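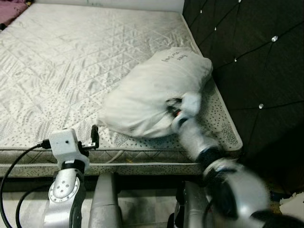 Home News Members Events Contact

Search this site Enter keywords Go

Farno passes to its staff

29 June 2019

Farno, the packaging supplier, is now owned by the people who work there. The sale to an employee trust was completed this month, and all 309 staff became beneficiaries on the same day. The founding family has kept no shares.

The company makes cartons and paper trays for food producers. It has two sites, one for printing and one for cutting and folding, and both will stay open under the same managers. Customers will deal with the same people and their contracts carry on as before.

Talk of a sale began in March last year, when the family told managers they wanted to step back. Two trade buyers made offers. One of them, Itum, wanted to move the printing work to its own plant, and the family turned that down. The other offer was withdrawn after a look at the order book. The idea of a trust came up after that, and it took the best part of a year to agree a price and find a lender.

The price has not been made public. Most of it will be paid to the family out of profits over the next five years, with the rest covered by a bank loan. Staff have not been asked to put in any money of their own. Until the family has been paid, bonuses will be kept small, and this was explained at meetings on both sites before the vote.

Callum Ellwood stays on as managing director. He joined as a trainee in the print room and has run the company since the last of the family gave up day-to-day work. "The orders still have to go out on time," he told us. "People have asked me what will be different on the shop floor, and at first the answer is not very much. They will see the accounts every quarter. They will have a say in who sits on the board."

Staff will elect two trustees, one from each site. Anyone with a year's service can stand. The other trustees are a director of the company and an independent chair, Apolline Marty, who was finance director at Flukora when it went through a similar change. She has asked for the trustees' minutes to be put up in both canteens.

Some questions are still open. The pension scheme is being reviewed, and agency workers on the night shift do not count as beneficiaries under the present rules. The union has asked for this to be looked at again, and the board has agreed to give an answer before the end of the year.

Farno has also renewed its supply agreement with Değirmenci, the flour and bakery business, which takes a large share of the trays made on the folding lines. The new agreement was signed after the sale and runs for two years. A second shift will be added on one line to meet it, and the jobs will be advertised inside the company first.

Members who are thinking about a staff sale of their own can ask the office for our notes on trusts. They cover valuation, tax and how to run a staff vote.

Contact the newsletter desk | Copyright 2019, all rights reserved | Back to top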